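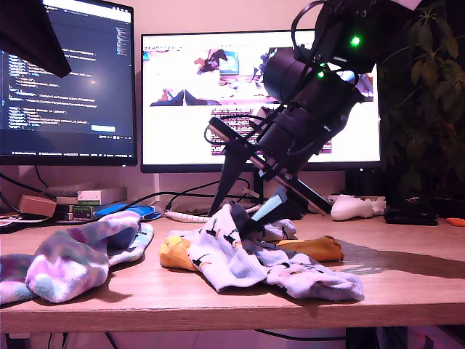 By Paula Costache, with transcription help from Teodor Oprea. Last touched in December

Grolov Parish Households, README

Hi, and welcome! I started typing up the Grolov household lists because I wanted to find my great-grandmother, and then I couldn't stop. What you've downloaded is the whole thing so far: 562 households, 2409 people, one row per person.

What's in the folder

people.txt is the main file, tab separated. Columns are household number, surname, given name, relation to head, age, birthplace, father's birthplace, mother's birthplace, occupation and remarks.
households.txt has one row per household, with the street or farm name and the page it came from.
doubts.txt is my list of readings I'm not sure about. Please read it before you write to tell me I got your grandfather wrong (he may be in there already).

How I typed things

Surnames are spelled the way the clerk spelled them, even when he changes his mind halfway down a page. The Nedelcu family shows up four different ways. If you're searching, try the first three letters and scroll.

Ages are as written. Babies under a year are in months with an m after the number, so 7m is seven months. A question mark means I could read part of it, and two question marks mean I'm guessing from the ages of the brothers and sisters.

"Do." in the books means ditto, and I've filled those in with the full word. I left occupations alone except for that. There's a man down as "carter and sometimes fiddle" and I wasn't going to tidy him up!

Known problems

Household 60 is in there twice, once on its own page and once on a loose sheet with a different set of children. I kept both. Pages from the Tinar road end are badly faded, so expect lots of question marks.

Bilex was its own village until the boundary moved, and the clerk uses both names for the same farms. I haven't merged them yet.

Using it

Take it, copy it, put it in your tree. A mention is nice. Corrections go to me, with the household number please, and Anca Nedelcu checks them against the books when she's next at the reading room.

Still to do: the lodgers' list, and the marriages Alvar Sjöberg sent over.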